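Dristarthorpe Allotments and Gardens list
Date: 2018-07-12
From: Selamawit Abdella
To: the list
Subject: Re: Saving your own bean seed, is it worth it?

Tibor Jakab wrote:
> Has anyone on here saved climbing beans from year to year? I have
> always bought a fresh packet and then felt daft in autumn, when there
> are hundreds of the things rattling on the canes. My neighbour on the
> Maltance side says they cross with everything and you end up with
> rubbish. Is she right? Also how do you know when they are dry enough?
> I lost a whole jar to mould the one time I tried.
>
> Tibor

Tibor, yes, do it! I have been saving beans for years and it is still the part of the season I look forward to most, more than the eating if I'm truthful.

Your neighbour is half right. Runner beans will cross with other runner beans, as the bees go in and out of the flowers all day long. If there are three sorts of runner within sight of each other you will get a mixture (often a very good mixture, but you can't promise anyone what it is). French beans mostly look after themselves before the flower even opens, so a climbing French bean grown a few paces from another one comes true nearly every time. I've had one odd plant in the row since I started, and it was delicious.

So if you want to begin somewhere easy, begin with French. Pick your two or three best plants now, in July, and tie a bit of wool round them so the family doesn't strip them for supper. Best means healthy and early and heavy with pods. Don't do what I did and leave the seed to the straggly pods at the end of the row that you missed. You'll be growing stragglers before long.

Then leave them alone until the pods go papery and you can hear them rattle. If August is kind they'll do it on the canes. If it turns wet, pull the whole plant up and hang it upside down in the shed — roots, soil and all — and they will carry on ripening quite happily.

Now the mould. I would bet you put them in the jar too soon, everyone does. Bite one. If your tooth leaves a dent it needs another fortnight in an open tray, and if it feels like biting a pebble you can put it away. Even then I use paper envelopes for the first month and only move them to glass afterwards. Keep them out of the greenhouse and away from the boiler. A plain cupboard in a cool room is as good as anything.

On which subject, Kiros Seyoum asked at the plant sale where the seed swap will be kept this year, now the old chest has got worm in it. I went over to the Wojcik rooms to see what they could offer us and it's lovely and cool in there, just right for beans.
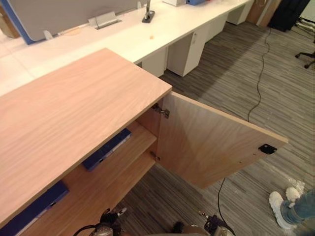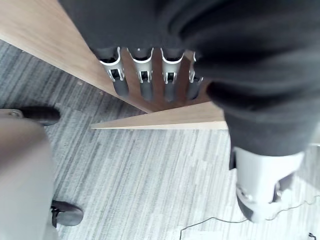
We can have shelf space from August if we label everything properly, and by properly I mean name, year and whether it's climbing or dwarf. Last year's swap took in 692 envelopes and gave out 596, and a good few of the ones left behind just said "beans, nice". They may well be nice! But I can't give them to a beginner who has one windowsill.

Saron Negash has offered to print 800 blank envelopes with the lines already on them, so there's no excuse. Twenty to each household to start with, and shout if you need more.

Tibor, one more thing. If you would like some to try next spring I have a purple-podded one that came to me from Junhao Tang, who grew it up the back fence at Judow before he moved. The flowers are a gorgeous deep lilac, the pods are easy to find because they aren't green (bliss when you've lost your glasses) and they turn green in the pan, which children adore. It wants a tall support, taller than you think. Mine went over the top of eight-foot canes and off along the washing line.

And do grow more than you need. Mice had most of mine one winter, and it was only because I'd given a handful to Kiros that I got the variety back at all — I now think of giving seed away as the safest place to keep it.

Does anybody know if the same goes for peas? I've only ever saved the tall ones, and I'd like to hear from someone who has done it with the dwarf sorts, particularly on the heavy soil at the bottom end.

Selamawit
Plot by the water tank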